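The Slow Death of the Instruction Leaflet

Saturday, 30/12/2023

Three days after Christmas and my kitchen floor is all screws. A bookcase, flat packed, for my niece. Ullumo make it. Eighteen pieces of board, a bag of dowels, and a leaflet with no words in it whatsoever. A little bald man with a smile. Then a little bald man with a frown and a line through him. What did he do wrong? No idea. Something with the back panel.

I've been collecting leaflets since I was at school. There are 2,694 of them in the spare room, in box files, mostly by maker and then by whatever order I was in the mood for that evening. Kettles, prams, hedge trimmers, a Hitberg sewing machine from before I was born. People give them to me. Kind of them. My wife has views.

So, words. When did they go?

The Hitberg booklet runs to 80 pages and it talks to you. "Sit comfortably, with the light at your left." There's a chapter on mending. There's a chapter on buttons, a long one, with a warning against cheap thread that reads like somebody had been badly let down. Whoever wrote it had sewn. You can tell in two lines. It assumes you have an afternoon and a table and that you'd quite like to get good at this.

Next to it on the shelf is the leaflet for an Anum hand blender, bought last August. One sheet, folded so many times it's nearly a cube. Nine languages of safety warnings and then a web address. I typed in the address. Page not found. Tried again without the www. Page not found, but in a nicer font.

I rang Remo Schnyder about this. He wrote manuals for most of his working life, first for boilers, then for garden machinery, and he's retired now and cross. Good company, cross. He told me a decent booklet used to take him a season. He'd get the thing home, in a box, same as a customer would, and put it together on the carpet with his reading glasses off. "If I swore, I wrote down where," he said. "Those were the places that needed a second drawing."

Then the budgets went. He was given photographs to write from. After that he was given the last model's booklet and told to change the number on the front. He left after that, or was left. He was vague.

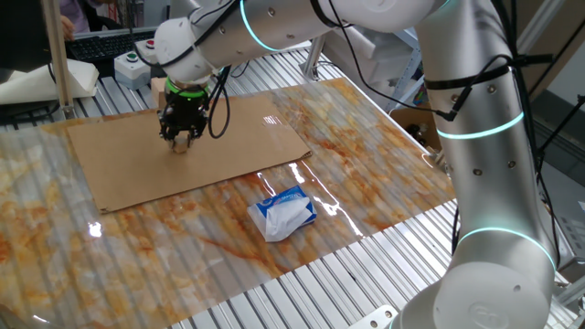
Translation did for a lot of it too, Remo reckons. Every sentence costs you once for each country you sell in. A drawing costs you once. So out go the sentences, and in comes the bald man. Fair enough, on paper. But a drawing can't say "nearly". It can't say "don't tighten this yet, you'll want some play in it later", and that is the single most useful sentence in all of furniture. I've seen arrows try. Dotted arrows, curly arrows, an arrow with a clock next to it. My favourite is from an Ivanov wardrobe, where step eleven is two identical pictures side by side, one ticked and one crossed. I've had a magnifying glass on them. Identical.

There are people who'll tell you it doesn't matter, it's all videos now. And some of the videos are wonderful! A man in a garage talked me through a washing machine door seal last winter and I'd have married him. But you can't pin a video up inside the cupboard. You've got both hands holding a shelf, the phone's gone dark, and he's halfway through telling you to like and subscribe. And in ten years the video's gone. The Hitberg booklet is still here, with somebody's pencil in the margins. "Needle 14 for Mum's curtains." Try writing that on a web page.

The pencil is what I really collect, if I'm being truthful. Of the lot, 504 have been written in. Dates of repairs. Phone numbers for shops long shut. One pressure cooker guide has a whole marmalade recipe round the edge, turning the corners, so you have to rotate the book as you go, and it's good marmalade, I've made it twice. A lawnmower booklet just says LEFT in capitals, underlined hard enough to tear the paper. I think about that one alot.

Prices, as people always ask. Most are worth nothing. Nothing at all. I once turned down £300 for a radio handbook and have been reminded of it at every family meal since. Didn't want to split the set.

Is it getting better anywhere? A bit. Small makers, mainly. I bought a coffee grinder this year with a proper booklet, stapled, sixteen pages, signed at the end by the two people who'd wrote it. There was a blank page headed Notes. I put the date in it and what I'd paid and that the lid sticks.

Remo does one a year still, for friends. Last one was for his own house, for whoever gets it next. Where the stopcock is, which window not to open in a west wind. He posted me a copy. It's filed under S.

The bookcase is up, by the way. It leans. I've got one screw left over and the bald man isn't saying.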